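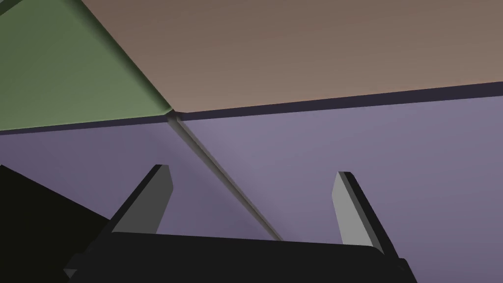

Gripper with two fingers, computer rendering

Fludance Supper Club — Minutes of the April Planning Meeting

Met in the back room at Grostar, called to order at 6:30 p.m. Enough members for a vote. Last month's minutes approved with one fix: the dumpling night was at Essien, and the minutes had it at Grostar.

1. Dumpling night
Wow, what a turnout! We had 40 people at the tables and the kitchen kept up with all of them. The pork and chive went first, then the mushroom. Several members said the chili oil was the best they've had in the city, and one has already been back twice to buy a jar. Essien would be glad to have us again in the fall. Agreed to say yes.

2. Money
Balance before dumpling night was $1336. We paid out $668 for the food and the room, exactly half. Ticket money is still being added up and will be reported next month. No bills outstanding.

3. Noodle crawl
Long and happy discussion. The plan is 5 stops on a Saturday, all on foot, starting at Fevent for the cold sesame noodles and ending at Grostar for the beef broth. The three stops in between are still open. Suggestions so far: the hand-pulled place next to the laundromat, the pho counter inside the market, and the new ramen bar (two members have eaten there and couldn't stop talking about the corn butter bowl).
Concern raised that five full bowls is a lot for anyone. Fevent has offered half portions and we'll ask the others for the same. Moved and seconded to cap the crawl at 16 people so we can fit at the smaller counters. Passed, one against.

4. Vegetarian choices
A member asked that every stop have at least one bowl made without meat stock, and that we check the stock itself before the day. Good point, and everybody agreed. Fevent is already fine. Grostar will do a mushroom broth if we tell them a week ahead.

5. Restaurant list
The printed list is out of date. Two places have closed and the bakery has changed its hours again. New write-ups are welcome, a paragraph each, and please say what you ate! Prices to be left off this time — they were wrong within a month last year.

6. Other business
Pie night was brought up again. Sweet or savory? No decision, but plenty of feeling on both sides. Held over to next month.
Serving spoons left at Essien are in the club box. Please claim them.

Adjourned at 7:50 p.m., followed by scallion pancakes.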